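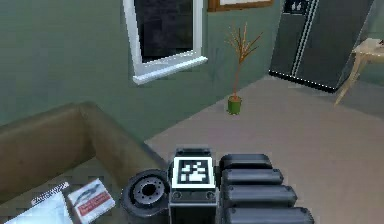

Astunano Press opens second year of its first-book program for writers who have moved

FLISACH, February – Astunano Press, the small publisher of fiction and memoir in Flisach, is now taking applications for the second year of its First Book Program. The program is for writers who changed their town or country in the last three years and who have a first book in work but no agent and no publisher.

In the first year the press received 272 applications. Six writers were taken, and four of them have now finished a full draft. One of these books, the memoir "A Key for Brouwer Street" by Jendell resident Drahomíra Slanina, will be printed by Astunano this fall in a first run of 3000 copies.

"When I came to Jendell I had a plan with dates in it," said Slanina. "By spring I wanted to have a finished book, by summer an agent. In the spring I had 40 pages and a job at a bakery which started at four in the morning. The program gave me one editor who read everything, also the bad chapters, and who wrote back each month. I think I was more afraid of the months without a letter than of the hard letters."

Each writer in the program works with one editor for ten months. The editor reads new pages once a month and answers in writing, and there is a telephone call after every second letter. The writers also meet as a group on the first evening of each month at 7 p.m., in the reading room of the press or by video for those who live far from Flisach. There is no fee to apply and no fee to take part. Writers receive 520 dollars at the beginning, which they can spend how they like. In the first year it went mostly to child care and train tickets, and in one case to a better chair.

The press made some changes after the first year. The writing sample can now be up to 40 pages, where before it was 25, as many applicants told us that their story had hardly started by page 25. The letter of intent is shorter, one page only. Writers who work in English as a second or third language are welcome, as before, and the sample does not need to be corrected by another person before it is sent. Books of poetry and books for children can not be considered this year – the press does not have an editor for them.

Taking part does not mean a promise of publication. Astunano asks to see the finished draft first and gives its answer within eight weeks, and after this the writer is free to offer the book to any other house.

Applications are open until the end of April. The names of the new writers will be made known in June, and the first letters from the editors go out in July. All applicants receive an answer, also those who are not taken.

Slanina will read from her memoir at the Brouwer Street library in Jendell in March, at 6:30 p.m. Entry is free. Advance copies for reviewers can be requested from the press office of Astunano Press in Flisach from May.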